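Chapter 9
Stemmed Glasses and the Wire Rack

In Chapter 8 you learned to set out plates and cutlery. Now we come to the part of table service which makes beginners the most nervous, and this is the glassware. A plate forgives a careless hand. A glass with a stem often does not, and even when it is made of clear plastic it tips over very easily, for the bowl is high and the foot is small.

After this chapter you should be able to name the parts of a stemmed glass, to pick it up and put it down without noise, and to load and unload a scroll rack with flutes. You will also meet some words which the hotel trade uses differently from what you hear at home.

9.1 The parts of the glass

A stemmed glass has a bowl, a stem and a foot. The edge of the bowl, where the guest drinks, is called the rim. In some hotels the foot is called the base, and both words are correct. In this book we say foot for the glass and base for the rack, so that you can always know which of the two is meant.

The flute is the tall and narrow member of the family. It is made for sparkling wine. 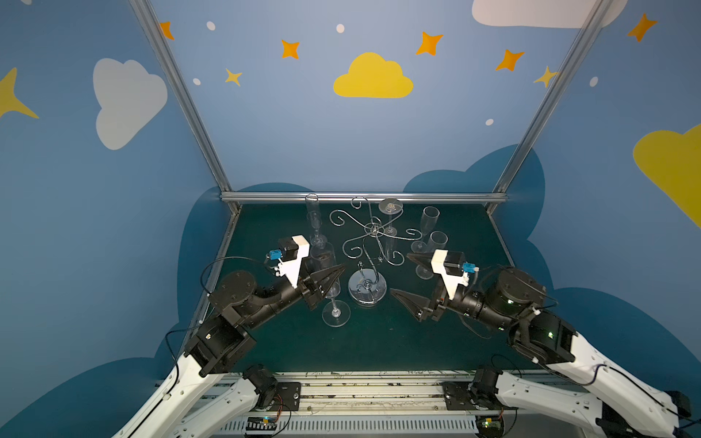

The stem is the part for the fingers. Hold it low, between the thumb and the first two fingers, and keep the rim free. The rim belongs to the guest. When you must move a flute only a short way on the table, it is permitted to guide it by the foot – but do not push it over a cloth, where the foot will catch.

A flute which lies on its side should be lifted first by the stem and then turned upright in the air. Do not roll it up on the edge of its foot. With glass this can chip the foot, and the chip is so small that you find it later with your finger.

9.2 The scroll rack

Racks for stemware exist in many forms. In the training kitchen at Plemden we use the wire kind, with curled arms, and the students call it the scroll rack. It is light, and this is both good and bad. You can carry it empty with one hand, but it will lean when all the glasses are on one side.

For this reason we load it in pairs. Put the first glass on the side nearest to you and the second one opposite. Then turn the rack a little and continue in the same way. To unload, take the glasses in the reverse order.
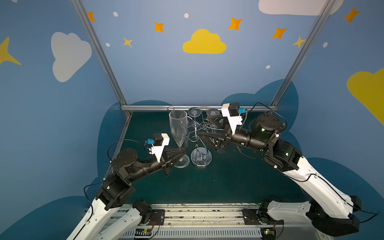 Two hands are better than one in this work. One hand steadies the wire, low down, while the other brings the glass. Beginners at the Karnley evening course often hold a glass in each hand to save time, and then they have no hand left for the rack. Please be patient with this. Speed comes after some weeks, and it is not examined before Chapter 12.

If a foot does not slide easily into its place, take it out and look at the wire. A bent arm can be corrected with the fingers when the rack is empty, never when it is loaded.

9.3 Different glasses together

In practice you will seldom have only flutes. A tray comes back with wine glasses, tumblers and perhaps a tall straight vase among them, and all of it must find a place on the same table.
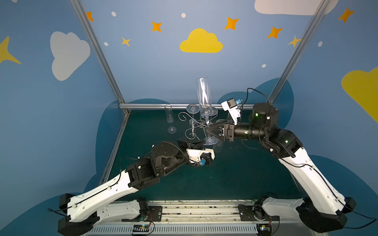
The rule we teach is to keep the tall pieces at the back and the low ones in front, so that your sleeve does not pass over anything high. Leave the width of a hand between the groups where the table allows it. Small glasses disappear easily behind big ones, therefore look from the side also before you reach in.

Words to know: bowl, stem, foot, rim, flute, tumbler, stemware, scroll rack.

Before you read further, take one stemmed glass from your kitchen and put it down ten times on a bare table. Listen each time. When you can hardly hear it, go on to section 9.4, Washing and Drying by Hand.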